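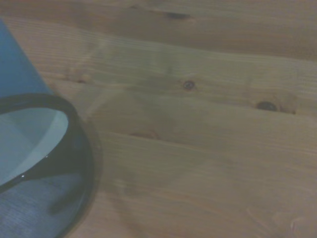
Wendeo Hard Wax Oil for Tables and Worktops
Clear matt, 500 ml tin

We held off stocking this one for a long while. Every maker of table oil says theirs keeps out water, wine and hot pans, and most of them are stretching it. Wendeo says much the same on the tin. What follows is what we think you can fairly expect.

It is an oil and wax blend for bare indoor wood. It goes on with a cloth or a short brush and dries to a low sheen. On pine it warms the colour a little, whatever "clear" may suggest. If you want pine to stay as pale as the day it was planed, you need a product with some white in it, and even then we would try it on the underside first.

Water: spills wiped up the same evening should leave no mark on a table with two full coats. A wet glass left overnight is another matter. Ryan Crabtree in our workshop did that to a sample board and got a ring, faint but there. It sanded out.

Heat: use a mat. The tin says "heat resistant" and gives no temperature, so we don't treat that as a promise.

Scratches: no oil stops them. Soft pine dents if you look at it, and a finish this thin won't change that. You can at least patch a small area without stripping the whole top – the main reason to choose oil over varnish, in our view.

"Lasts for years": on a shelf, maybe. On a kitchen table that gets wiped after every meal, plan on a fresh coat each April or so.

How to use it
Sand along the grain to 120 grit, then 180. Vacuum, then wipe with a dry cloth. Stir the tin, don't shake it. Put on a thin coat and wipe off whatever is still sitting on the surface after 15 minutes. Leave overnight and repeat. Thick coats stay tacky, and most of the complaints we get are about thick coats.

Oily rags can catch fire by themselves. Lay them flat outdoors to dry before you bin them.

Not for: varnished or painted wood, decking, laminate.

Also in this range
Wendeo Wood Soap – fine, though any mild soap well diluted does nearly the same job.
Lolberg lint-free cloths – worth having.
Lolberg Grain Reviver – we tried it, saw no difference, and have stopped selling it.

Questions about an older finish? Ask for Vasanthi Khan at the trade counter and bring a photo of the table.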